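Máquina de cápsulas: líquido escuro no depósito de água e limpeza da bandeja de gotas

Publicado por Rukeletti

Exmos. Senhores, solicita-se esclarecimento sobre a manutenção da máquina de cápsulas da copa. O depósito transparente tem apresentado resíduos acastanhados desde abril. Convém descalcificar de imediato ou basta lavar? Pergunta-se ainda se a bandeja de gotas pode ir à máquina de lavar loiça.

Stirkby

Lavar tudo com água quente e pronto.

Illatberg

Recomenda-se o seguinte procedimento: desligar o aparelho da corrente, retirar o depósito, esvaziá-lo e lavá-lo com detergente neutro e escova macia. Enxaguar 2 vezes. O depósito destina-se exclusivamente a água potável; café ou chá não devem ser ali vertidos. Depois de montado, fazer passar 4 chávenas de água sem cápsula.

Máquina, copo, tabuleiro e cápsula:
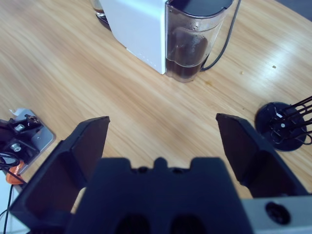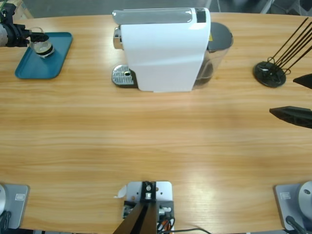
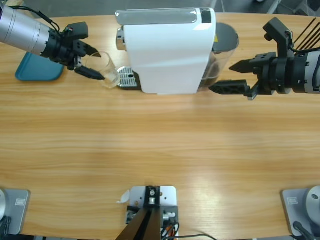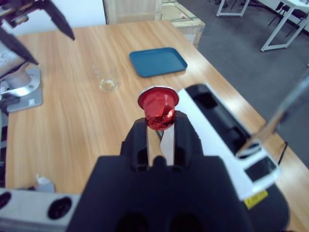
Quanto à bandeja de gotas, prevalece o manual do modelo; na dúvida, lavar à mão e secar com pano. A descalcificação só se justifica se o caudal diminuir ou se o indicador o pedir. Caso o resíduo reapareça após a lavagem, deverá ser contactada a assistência técnica.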